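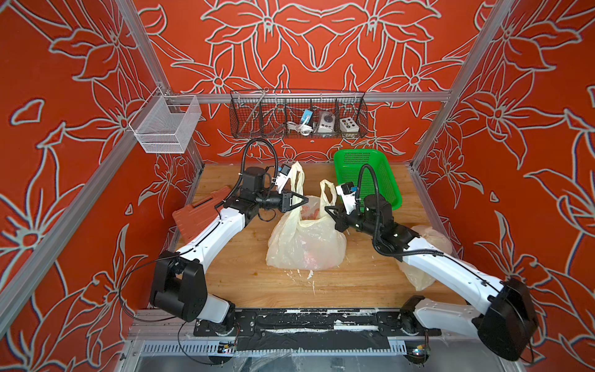
Bench 9, back wall and both side walls papered. Divided basket on the crossbar, white basket at upper left.

Nimbridge Bench Gallery: Bench 9
Text by Jummai Okeke. Page updated 18th September.

Each page in this gallery covers one bench: walls, frame, storage, and any changes from the previous layout. Measurements are in millimeters. Part names follow the Nimbridge stock list.

Walls
The paper is Jerkell, pattern name Eren, in the red-orange colorway. The flowers are lily-like, drawn in pale gray-white outline, with leaves and curling stems between them. It was hung in panels on the left, back, and right walls.

The back wall was set out from the center line. One panel edge goes on the center line, and the large blooms meet in the upper center. Panels were dry-fitted before any paste was mixed. Femi Uzor marked the center on the backing board in pencil and checked it from both sides.

The side walls slant, so the print looks larger there than it does on the back. Anyone matching the pattern around a corner by eye will find this confusing. Match at the corner itself, at the height of the tabletop, and ignore what happens farther out.

Paste was applied to the board and left 8 minutes before hanging. On Bench 8 it was applied to the paper, and two panels stretched. Trim with a new blade after the paste has set. Keep all offcuts wide enough to use as patches and store them flat with the batch label.

Frame
Silver aluminum. There is a post down each side, with a horizontal crossbar across the back wall just above tabletop level. The crossbar carries the main basket, so it has to be level before anything is hung. Adjust at the joints and tighten both ends by turns.

Crossbar clear length between joints: 678. Cut the bar after the posts are up and take the measurement again at that point. The stock list figure was taken on an earlier bench and is a little short.

Main basket
Dark wire mesh, long and shallow, with thin vertical dividers. Mounted at the upper center of the crossbar. Inside depth is 83, measured from the rim to the mesh floor.

Contents as shown: a small blue device with a coiled white cable, left of center; a white rectangular electrical box with a round dial or socket next to it; a white switch box with a grid of dark round buttons, right of center.

One item per compartment where possible. Cables are coiled before they go in, and the coil stays in the same compartment as the item it belongs to. Items with a face go in with the face toward the bench. If a divider has to move, write the new position on the bench card, or the next person will put it back where it was.

White basket
Small, rectangular, open at the top, white wire mesh. It clips to the frame on the left wall. Two clips are enough for light items. Do not use it for anything with a plug or a transformer attached. The weight pulls the basket forward at the rim and the clips slide down the post.

Idahosa clips have replaced the older spring type on the stock list. They need a screwdriver to fit. The spring type can still be used on the practice benches until the box is finished.

Tabletop
Wood. Wipe with a damp cloth, then a dry one, working from the back wall toward the front. Keep water off the bottom edge of the paper. A strip of low-tack tape along that edge is acceptable during cleaning and should come off the same day.

Changes from the January layout
Plain gray board replaced with the Jerkell paper on all three walls. Main basket moved from the left side to the center. White basket added. Crossbar lowered by one hole. No change to the tabletop.

Open items
Seam on the right wall to be checked for lift after the heating has been on for a few weeks. Spare roll to be ordered from the same batch if any is left. Bench card to be retyped with the new divider positions.

Corrections to Femi Uzor at the Nimbridge bench desk. Please quote the bench number.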